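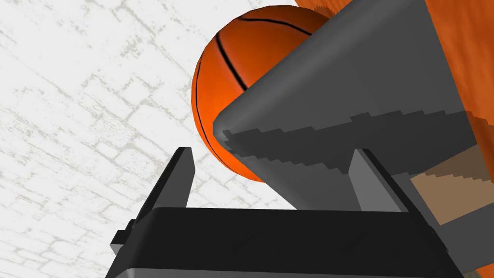
## Mevora Wall Tile, Matte Brown

Mevora is a large-format wall tile for gymnasiums, corridors and changing areas. Each tile measures 600 mm on the long side and is supplied in boxes of 2. The matte surface may be cleaned with water and a mild detergent. Abrasive pads are not recommended.

Grout is ordered separately from the Flerasier range. Orders are dispatched from the Nadby warehouse; samples may be viewed at the Barredo showroom, which is closed in August.

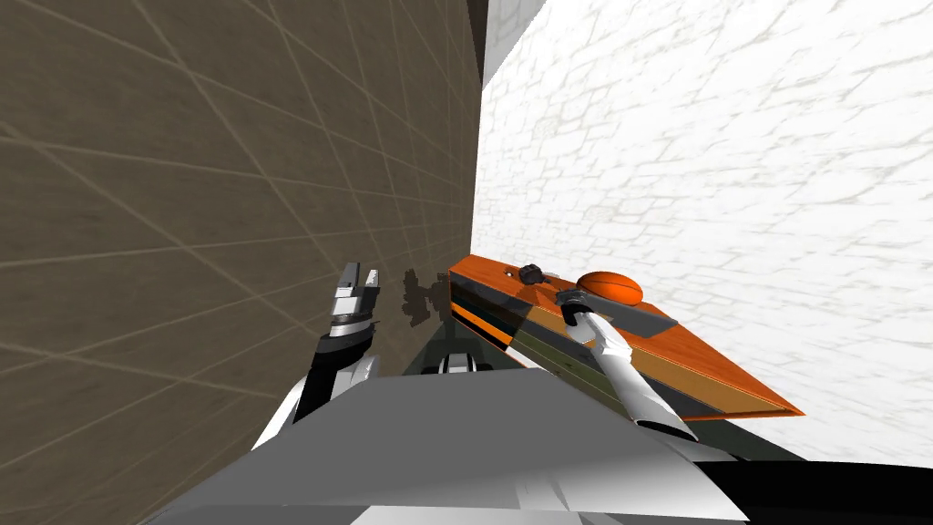

*Brown wall tile with cream joints, beside a textured white wall.*

**Order code:** 539
**Warranty:** 2 years, interior use only

Page revised February 23, 2026.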